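Ticket 269: cup-and-bottle task, wrist and side streams disagree on grasp label
Project: Vollholm
Opened by: Saadet Keskin
Assigned to: Ferhat Taşdemir
Status: Open
Priority: Normal

Saadet Keskin
The auto-labeller marks 13 of 128 episodes as "no object" during the bottle grasp. The gripper width signal says otherwise. Wrist frame from one of the rejected episodes attached.
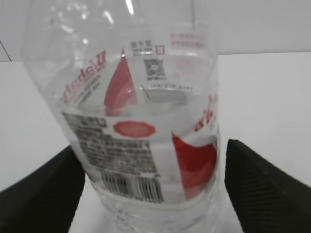 Attachment 1. Wrist view, bottle between the fingers, lettering mirrored through the water.

Ferhat Taşdemir
Reproduced on my machine. The segmenter returns an empty mask at this range. Clear plastic on a white table gives it very little outline, and the neck is out of focus. I lowered the mask threshold and got the red print back as several small objects, so that is not a fix. Threshold restored.

Nevzat Yüksel
Is it only the bottle? The cups are in the same task.

Ferhat Taşdemir
Only the bottle. Cup grasps are labelled correctly in all 128, from both cameras. Side frame for comparison. 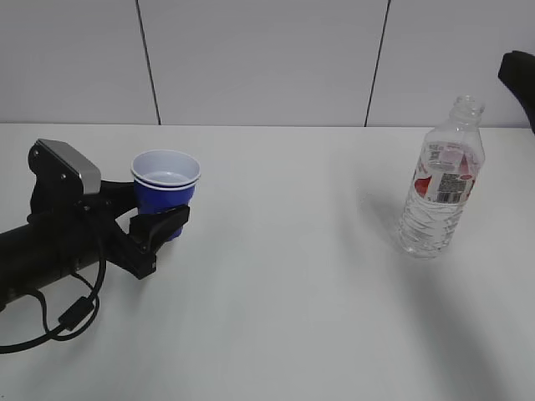
Attachment 2. Side view, two nested blue cups in the gripper, bottle standing to the right.

Saadet Keskin
Note that the cups are nested there. The labeller writes "cup", singular. Please add a count field or the policy will train on the wrong target.

Ferhat Taşdemir
Agreed, split off as ticket 130. For this one I propose taking the grasp label from finger width and motor current, and using the wrist mask only to name the object.

Nevzat Yüksel
Fine by me. Keep the 13 episodes out of the training set until the relabel has run. Do not delete them.

Ferhat Taşdemir
Moved to the hold folder. Relabel script is in review with Selim Uçar.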